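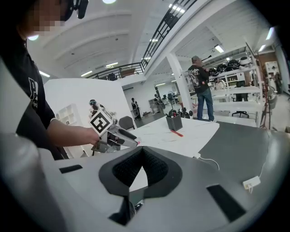

Redaktionstagebuch, Dienstag, 8. Oktober 2019

Die Redaktion hat heute die Begehung des westlichen Stadtgebiets für die Neuauflage des Stadtführers abgeschlossen. Offen war noch der Abschnitt zwischen dem ehemaligen Güterbahnhof und der Uferpromenade, der im Juli wegen der Kanalbauarbeiten nicht zugänglich war. Die Absperrungen sind inzwischen entfernt, der Uferweg ist durchgehend begehbar. Die neue Beschilderung entspricht allerdings noch nicht der Wegführung, die der Redaktion vom Verlag Listbridge als Kartengrundlage übermittelt wurde. Der Verlag wurde am Nachmittag schriftlich darauf hingewiesen.

Besucht wurden im Einzelnen das Kaffeehaus Antoniuk, der Buch- und Schallplattenladen Stellari sowie die Markthalle. Das Kaffeehaus Antoniuk bleibt im Verzeichnis. Der Eintrag ist zu ändern: Der Montag ist nunmehr Ruhetag, der Mittagstisch wird bis 14 Uhr angeboten, und der Hofgarten ist nur über den Seiteneingang zu erreichen. Der Mohnkuchen, den die Vorauflage ausdrücklich empfiehlt, wird weiterhin gebacken. Die Empfehlung kann nach Auffassung der Unterzeichnenden unverändert bestehen bleiben.

Der Laden Stellari war bisher nicht verzeichnet. Er führt im hinteren Raum eine gut sortierte Abteilung mit antiquarischen Ortsbeschreibungen und alten Wanderkarten und veranstaltet im Winterhalbjahr Lesungen bei freiem Eintritt. Eine Aufnahme wird befürwortet, vorzugsweise im Kapitel »Regentage«. Der dort vorgesehene Beitrag über das Straßenbahnmuseum entfällt bis auf Weiteres, da eine Anfrage zu den Öffnungszeiten auch nach der zweiten Erinnerung unbeantwortet geblieben ist.

Zur Markthalle bestehen unterschiedliche Auffassungen. Der Umbau hat das Angebot spürbar verkleinert, und am frühen Nachmittag waren mehrere Stände bereits geschlossen. Für einen Besuch sprechen weiterhin die Dachkonstruktion und der Käsestand am Nordeingang. Die Entscheidung wird auf die nächste Sitzung vertagt.

Kapitelstand

Von den 51 vorgesehenen Einträgen für die westlichen Stadtteile liegen nunmehr alle bis auf drei in geprüfter Fassung vor. Es fehlen der Botanische Garten, das Freibad und der Aussichtsturm. Für den Turm ist die Zahl der Stufen zu berichtigen: Die Vorauflage nennt eine abweichende Angabe, maßgeblich ist die Tafel am Eingang.

Die Satzvorlage der Firma Pravura ist eingegangen. Seite 22 enthält nach wie vor die alte Liniennummer des Busses zum Stadtwald. Die Korrektur wurde bereits zweimal angemerkt und ist nun mit Vorrang auszuführen. Die Druckauflage ist mit 792 Exemplaren bestätigt.

Persönlich sei vermerkt, dass der Rückweg über die Promenade bei tief stehender Sonne zu den angenehmeren Dienstgängen des Jahres gehörte. Am Anleger war eine Bank frei. Die Abfahrtszeiten der Fähre wurden bei dieser Gelegenheit abgeschrieben und dem Anhang beigelegt; der Winterfahrplan ist noch anzufordern.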